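Stop Ranking Grippers by Their Best Task

Every spring somebody sends me a spreadsheet of gripper results and asks which one to buy. The last one came in May. It had 11 columns, one per task, and a bold number at the bottom that was supposed to settle the matter. I wrote back that the number didn't settle anything, and I've been meaning to explain myself at more length since then.

I work on arms for kitchens. My group is small. Lakmal Biswas writes most of the controller code and I run most of the trials, both in simulation and on the bench. Over the past year we have compared two grippers, the Bruver and the Plollitz, on the same arm and with the same two controllers. I have opinions about both grippers, but my main complaint is with how people run these comparisons, and that includes how we ran ours for a long time.

The usual method goes like this. You pick a task, say lifting a kettle by its handle. You put the arm where it can do the task comfortably. You run a few hundred trials with gripper A, swap, and run a few hundred with gripper B. Whichever one has more successes wins the column. Then you do it again for the next task, and you move the arm again so it is comfortable there too.

The trouble is in the moving. A kitchen robot doesn't get a new base position for every job. It parks somewhere, and then it has to reach the sink, the counter, and the doors below from that spot, or else drive somewhere else and spend the time. When you move the base to suit each task, you are testing the fingers and leaving out the wrist, the elbow, and the bulk of the hand. Those are the parts that hit things.

We found this out by accident. Lakmal had set a batch of runs going in our simulated kitchen with the base position fixed, as a way of checking a collision setting. The Plollitz had been ahead on nearly everything up to then. With the base fixed it lost most of its lead. It has a wider body, and from a bad angle the body touches the counter edge before the fingers get anywhere useful. The fingers were as good as ever. They just weren't arriving.

So we changed the protocol. We now choose a handful of base positions before we look at any task, write them down, and run every task from every one of them. Some of the combinations are poor and a few can't be done at all. They stay in the table. We keep the kitchen the same throughout: same sink, same dishwasher, same kettle on the counter. The side of the counter the arm comes in from makes a large difference to what is in its way, and I would rather see that in the results than tune it out.
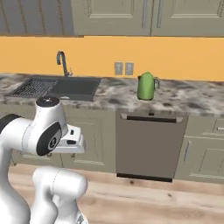
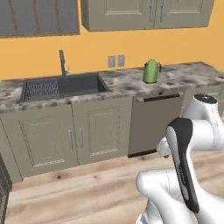 The simulated kitchen with the arm at the lower left (first picture) and at the lower right (second picture). The green kettle is on the counter in both.

The first full round under the new rules was 1,000 runs for each gripper. Of the Plollitz failures, 146 were contacts between the hand body and some piece of the kitchen before a grasp was even attempted. Under the old method that kind of failure hardly showed up. We would have called the Plollitz the better gripper and bought more of them. I still think it has the better fingers. I don't think it is the better gripper for a counter with cabinets over it, and those are two separate questions that a single score mixes together.

The same goes for controllers. We tried Hoxha, which plans the whole reach ahead of time, against Fotura, which corrects as it goes. In the comfortable positions they came out about even, and Hoxha was faster. In the cramped positions Fotura did better with the Bruver and worse with the Plollitz. I can't fully explain the second part. Lakmal thinks it is small corrections near the counter edge, where there is no room for a wide hand to make them. He may be right, but we haven't tested it properly and I'm not going to report it as a finding.

What I take from it is that you can't pick the gripper first and the controller second. If you only have time for a small study, I would use fewer tasks and try every pairing. Three tasks with all four pairings will tell you more than 11 tasks with one.

Arif Dissanayake, who reviewed our write-up, objected to all of this on the grounds that it is simulation. His point is fair and I want to give it some space. Simulated contact is smoother than real contact. A plastic handle in a simulator doesn't have grease on it. If you want to know whether the fingers will hold, you have to go to the bench, and our own bench trials (up to 300 per gripper so far) have brought the grasp success down for both of them.

But reach and clearance are geometry, and a simulator handles geometry well as long as your models are measured properly. Whether the hand body fits between the counter and the thing it is reaching for doesn't depend on friction. I would much sooner find that out on a computer over a weekend than by knocking a real wrist against real stone. Arif and I agree that the two kinds of test should be reported separately. We disagree on which should come first. He would start at the bench. I would start with fixed positions in simulation, drop the pairings that can't reach, and spend the bench time on what is left.

There is a cost to doing it my way. The tables are bigger and uglier. You can't put one bold number at the bottom, and people who have to sign a purchase order like one bold number. I have had to sit down with a buyer and go through the table row by row, and it took most of an afternoon. He bought the Bruver for the counter work and kept one Plollitz for an open bench where nothing is in its way. I think that was the right decision, and he couldn't have gotten to it from the spreadsheet.

If you send me results this coming spring, please include the base positions. If the base moved for each task, say so at the top of the sheet.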